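Zirkent Comunidad - Ayuda - Recogida de demostraciones

Criterio para separar episodios en tareas de apertura de cajas con dos manos

Publicado por: Hatuser
Estado: resuelto

Buenas tardes. Nuestro laboratorio prepara un conjunto de demostraciones teleoperadas para entrenar una política de manipulación bimanual. La tarea consiste en abrir una caja de cartón de solapas, extraer un objeto y volver a cerrarla. Disponemos en este momento de 269 episodios grabados, todos con la cámara situada en la cabeza del robot.

Al revisar el material se ha observado que los operadores no comienzan la grabación en el mismo punto. En unos casos el episodio arranca con ambas manos en reposo; en otros, con la mano derecha ya colocada sobre la tapa. La guía de Noiphan indica únicamente que el inicio debe ser «estable», sin definir el término. Solicitamos orientación sobre dos puntos: si procede descartar los episodios con inicio adelantado y si conviene mantener los mismos objetos alrededor de la caja durante toda la campaña.

Tevside
3 votos - respuesta aceptada

No se recomienda descartarlos de entrada. Procede etiquetarlos en un campo aparte (por ejemplo, «inicio_en_contacto» o «inicio_sobre_objeto») y entrenar primero con el subconjunto homogéneo. Si el resultado no es satisfactorio, se incorporan los demás y se comparan ambas versiones con las mismas pruebas.

En cuanto al entorno, mantener fija la disposición de la mesa suele perjudicar la generalización. En nuestra campaña se modifica la disposición cada 20 episodios: se cambian de sitio los objetos secundarios, se gira ligeramente la caja y se sustituye el mantel. El objeto principal permanece siempre al alcance de las dos manos. Cada cambio se anota en la hoja de sesión antes de reanudar la grabación - el operador no debe confiarlo a la memoria.

Adjunto una toma con la caja cerrada y la mano derecha abierta sobre la tapa. Con nuestro criterio, un episodio que empezara en esta postura llevaría la etiqueta «inicio_sobre_objeto».
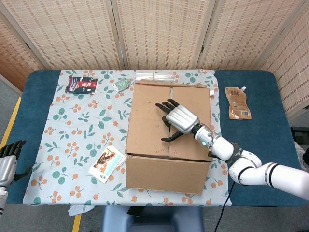 Última modificación de esta página: marzo, 13:05 h

Obsérvese que el mantel estampado deja descubierta una franja azul de la mesa, a la derecha, donde hay una bolsa marrón con boquilla. Esa clase de variación en el fondo es la que interesa conservar. La mano izquierda debe quedar registrada aunque solo aparezca parcialmente en el borde de la imagen, dado que sus articulaciones se guardan igualmente en el archivo de estados.

Usuario Noiphan_soporte
1 voto

Por «estable» se entiende que ninguna articulación se desplace durante los primeros 5 fotogramas. La definición se añadirá a la guía.

Usuario invitado
0 votos

En nuestro caso borramos los episodios dudosos y se volvieron a grabar. Fue casi una jornada de trabajo. No sé si es lo correcto, pero la carga de datos dejó de dar avisos.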